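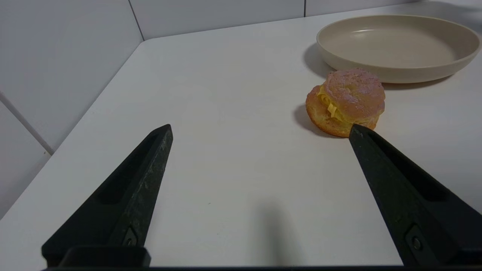
Slide 1: cream-filled pastry

Trardale bakers' evening, January. Thank Hajar for the invitation.

Start with the price. We sold cream pastries at the same price for 2 years and lost money on most of them. Cream went up, boxes went up, we did nothing. Read out the Silance order: 300 pieces, one van, no profit.

Pause. Next slide. 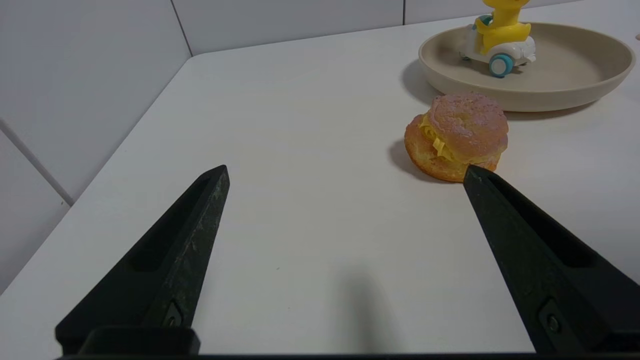 How often should a small bakery review its prices?
Every quarter, and again whenever the cream bill changes.

Then Brock on wholesale terms. Leave him ten minutes.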